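# brarkis-tracker

I put this together for the Dramcombe town offices, where I look after the online system that follows up on decisions made in department meetings. Every action item gets an owner, a due date and a status, and the system nags people by email until the item is closed (they love me for it!).

The repo holds the export scripts plus a cleaned table of 500 action items from 4 departments. Names of staff are gone, and so is anything from the legal office.

## What's in the table

- `item_id`: unique, never reused
- `dept`: short code, see `depts.csv`
- `due`: the date agreed in the meeting
- `status`: open, late, closed or dropped
- `note`: free text, often blank, sometimes a whole essay

Watch out for `dropped`. Before December people used it for items that had moved to another department, so don't read it as "gave up" in the older rows.

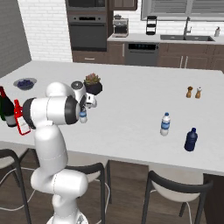 *Simulated robot arm over a kitchen island, gripper above a small water bottle.*

## Running it

```
python export.py --dept all --grace 30
```

`--grace` is the number of days an item can sit past its due date before it flips to late. Valcárcel, our sister office, uses a shorter one, and their numbers look much worse than ours as a result!

The Ustach importer still chokes on accented letters. Clémence Hervieu sent me a patch (thank you!!) and I'll merge it once I've tried it on the old files. If you hit anything else, open an issue and paste the row that broke.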